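Bovura - minutes of the staff meeting on the picking cell

8 Sep 2020, packing hall office

Present: Larysa Holovko (chair), Hnat Pylypenko (automation), Zakhar Vakulenko (mixed returns line), Nazar Stetsiuk (workers' representative), Rostyslav Vakulenko (minutes)
Absent: none

1. Minutes of the August meeting
Accepted with one correction. In point 4 the name of the supplier of the cartons should be Feltico and not Tkachuk.

2. Picking cell, state of the work

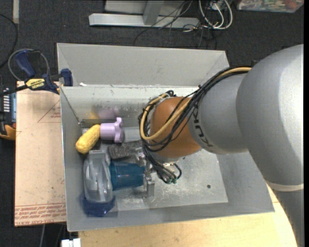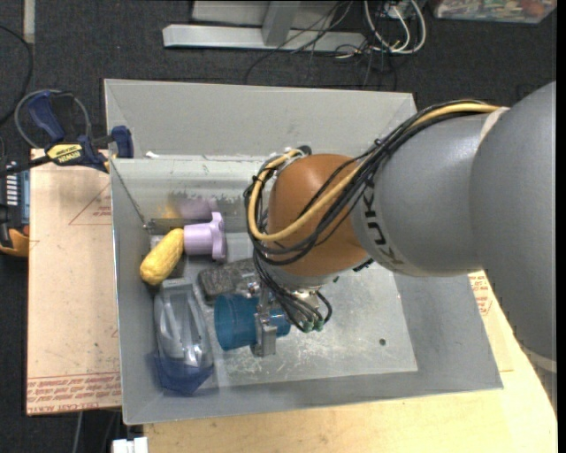

KUKA arm at the test bin, blue cup

Hnat reported on the trials with mixed goods. The arm has made 1,432 picks in the trials until now. The target before the cell can take a place on the line is 2,000, and Hnat expects to reach it before the next meeting. He said the soft and crumpled goods are the most difficult for the gripper, and also everything you can see through. For cups and boxes he is satisfied.

Zakhar asked what happens when the arm drops a thing or takes two at once. Hnat answered that the cell stops after the third bad pick and a person must come and look. Zakhar said that then somebody has to be always near, and this person cannot be also at the packing table on the other side of the hall. Larysa agreed this must be written in the work plan before the start.

3. What changes for the people on the returns line
Larysa presented the proposal. The cell would take the first sorting of small goods on the early shift only. The late shift stays as it is. Two places at the sorting table become one place at the cell and one place at quality check. No contract is ended and no hours are reduced because of the cell. Nazar asked that this sentence is put in the minutes word by word, and it is done.

Nazar reported from the talks with the early shift. People are not against the cell, but several are worried about the pay grade. Sorting has a piece bonus above 600 items per shift. Who watches the cell does not sort by hand, so he or she cannot reach the bonus. Larysa will ask the payroll office for a fixed supplement in place of it. She could not promise an amount today.

Zakhar said that the older colleagues know many things about the goods which are not in any instruction, for example which items from Goltwood come back with a loose lid. He wants that they are asked before the item list is closed. Hnat was glad about this and will sit with them for one hour in each shift.

There was some discussion on rotation. Zakhar prefers that everybody from the line learns the cell and changes every week. Hnat prefers two fixed persons in the beginning - later more. No decision, it comes back next time.

4. Training
First training is for four people, two half days, in paid time. Nazar asked for the instruction also in large print and with short sentences. Rostyslav will prepare it and Hnat will check the technical part.

5. Other
The light over the packing table is still broken. Larysa has called for the second time. Tkachuk delivers 200 new totes for the returns line, the old ones should not be thrown away before they are counted.

Tasks
Larysa: payroll office, supplement for the cell place; work plan
Hnat: remaining trial picks; talks with both shifts
Nazar: list of names for the training
Rostyslav: instruction in large print; count of old totes

Minutes written by Rostyslav Vakulenko. Corrections please to him before the next meeting.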